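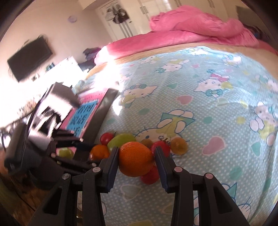 4. Weighing loose produce

Your Lastel kitchen scale will weigh anything you can persuade to stay on it. Flour stays. Sugar stays. An orange has other plans, as does a tomato, and this section covers the settings for things that roll. If you only ever weigh flour, skip to Section 5 and enjoy your evening.

Before you begin, the scale must be level and must have completed its warm-up (Section 2). If the display still shows four dashes, it is thinking. Let it.

4.1 Fitting the produce tray

1. Switch the scale off. It will work out the tray weight the next time it wakes up, but only if the tray is already there.
2. Turn the flat plate a quarter turn to the left and lift it away. Put it somewhere you will find it again.
3. Set the produce tray over the center post with the spout pointing away from the display.
4. Press down evenly until it clicks. One click is correct. Two clicks means the plate underneath was never removed, so go back to step 2.
5. Switch the scale on and wait for 0 g.

Note: Trays from the older Camex scales look the same and fit the same post. They are a different weight, and the scale will take it personally. Expect Er 3.

4.2 Weighing a single piece

1. Press MODE until the small leaf appears at the top left of the display. We asked for an apple and got a leaf.
2. Place the fruit in the lowest part of the tray.
3. Take your hand away. Resting a finger on a piece of fruit to steady it adds the weight of the finger, and a surprising amount of arm comes with it.
4. Wait for the beep. The leaf stops blinking and the reading holds until you remove the fruit.

In leaf mode the scale ignores anything under 20 g. A single cherry will therefore register as nothing. Use standard mode for cherries, garlic cloves and disappointing strawberries.

4.3 Adding as you go

For recipes that want a certain weight of mixed fruit or vegetables, use the running total.

1. Weigh the first piece as in 4.2.
2. Press ADD. The display shows the total for two seconds, then drops back to zero.
3. Remove the piece or leave it where it is. The scale doesn't mind.
4. Weigh the next piece and press ADD again.
5. Hold ADD to see the total at any time. Hold it a good deal longer and the total is erased. We are aware that these are the same button.

To set a target, press TARGET and step up or down in amounts of 100 g. When you pass the target, the scale beeps three times. It goes on beeping until you take something off or press any key, and most people press a key.

CAUTION: Do not load the tray beyond its fill line. The scale can carry more, but the tray can't, and it gives no warning before tipping toward the spout.

4.4 Peeled and unpeeled weights

Many recipes give the weight of fruit after peeling and leave you to guess what to buy. The scale can do part of the arithmetic.

1. Weigh the whole fruit and press STORE.
2. Peel, core or trim it over a separate bowl. Peeling over the tray gets juice in the center post, and cleaning the center post is its own section (Section 8).
3. Put the fruit back and press STORE again.
4. The display alternates between the prepared weight and the weight lost.

Suppose you start with 900 g of whole fruit and finish with 800 g. The scale will show 800, then 100, and keep swapping until you press MODE. It offers no opinion on your knife work.

Note: Stored weights are cleared when the batteries are removed. They are also cleared when the batteries fall out, so check that the door at the back is fully closed.

4.5 If the reading will not settle

Reading drifts upward: something is touching the underside of the tray. It is usually the cord of the kettle.

Reading drifts downward: the fruit has just been rinsed and is dripping out through the spout. Dry it and start again.

Reading jumps about: the counter is moving. Switch off the mixer, or wait for the dishwasher to finish its spin.

Er 3: wrong tray, see 4.1.

Er 7: contact the Susthorpe service desk and have the number from the underside of the scale ready. Please take the fruit off before turning it over to look.

4.6 Cleaning the tray

Wash by hand in warm water with a little dish soap. The tray is not dishwasher safe, whatever the Hajji accessory leaflet packed in the same box may say; that leaflet is for the steel bowl.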